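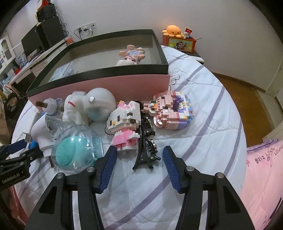
The pink storage box with its clear lid and black rim, on a striped quilt

Oltier Clear-Lid Storage Box, pink

We love this one for bedroom clutter! Dolls, hair clips, block figures, the facial brush that never has a home - it all goes in, and the see-through lid means you can find the doll again without tipping everything onto the bed.

The lid lifts straight off, and it wipes clean with a damp cloth. Small enough for a shelf or under most beds, big enough that you'll want to keep filling it (we did).

Height: 11 in
Length: 21 in
Sold singly or in a set of 3
Also in the Oltier range: the Surnix drawer tray, 2 sizes

Back in stock Wed 7 August at our Wivthorpe store and online.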